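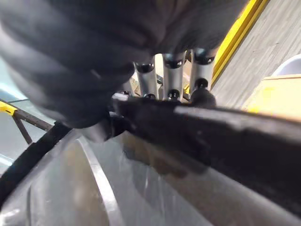

Deductible reset when my employer switched plans mid-year?

Posted in: Health Coverage > Employer Plans > Deductibles

This site uses cookies to keep you signed in. Accept | Manage

marshhen_6
Hi all, long-time reader! Our company moved from Hodau to Betavow in March, and I'd already paid almost $300 toward my deductible. Now the Betavow portal shows zero. Do I really start over?

quiltsandtaxes
Oh, I'm sorry, what a headache. Ask HR about a "deductible credit" - mine carried over once I sent in my old statements, though it took 2 tries and a lot of hold music.

dunlin_dad
I'd be careful getting hopes up. A new insurer doesn't have to honor it unless the employer negotiated that. Mine didn't, and I was out $171.

quiltsandtaxes
Fair enough, but asking costs nothing, and plenty of folks never do!

marshhen_6
Thank you both so much. HR says there's a form, and I have 6 weeks to send it with my Hodau paperwork. Digging through the kitchen drawer tonight.

dunlin_dad
Glad to be wrong, then. Keep copies of everything.

Related threads
Astau dental waiting period
Hjaltested vision plan - worth it?
Adding a spouse outside open enrollment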